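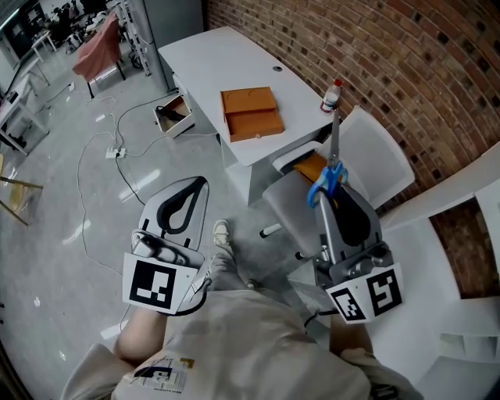
Journal > Workroom > Desk stuff

The scissors live in the drawer

Last updated: 5/14/22

I own one decent pair of scissors, blue handles, long blade, and I've spent 17 years of my adult life looking for them. The new rule is that they go back in the desk drawer. The divided box on top is for pens and tape, and is not meant for keys. Cables are next - maybe in October.

Recent posts
The Wivgate bookcase, 2 screws short
Why I gave up on Partington folders
Moving a desk up 9 stairs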